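Desk & Paper Forum > Writing Tools > Stylus pens with a clip: worth it?

mgosling
My tablet stylus has vanished again. That makes 4 since August. Does a pocket clip help, or does it only mean losing the shirt too?

veres_90
Clips are decoration. Buy a 12-pack of the cheap ones and accept your fate.

kwabena.o
Disagree. I've had the same clipped one for years. The trouble with the cheap ones is the tip, which goes bald and then squeaks.

veres_90
Mine don't squeak.

mgosling
You'd have to keep one long enough to find out.

kwabena.o
17 March 2019
White desk, white pen.
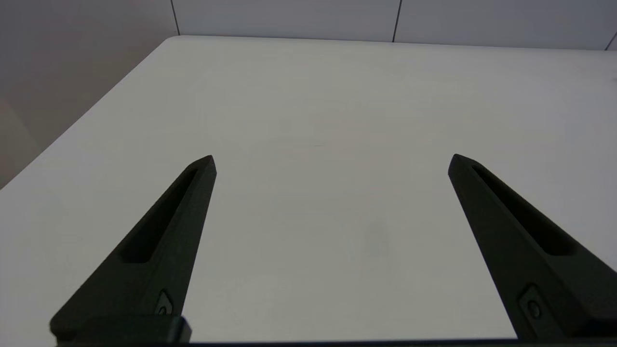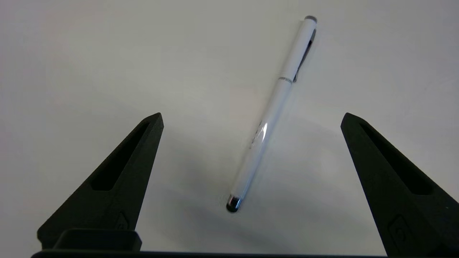 I'd stop shopping by brand, Marjorie. Gastano, Zellix, whatever Sokdale has by the register, they all write the same to me. Get a dark rounded tip and a clip you can hook on something. A gray cap and a gray clip like the ones on this white pen are a help on a pale desk, though I'd still pick orange. Veres can keep buying by the dozen.

veres_90
I will. Orange is for traffic cones.

mgosling
Orange ordered. Found the old one in the bread box.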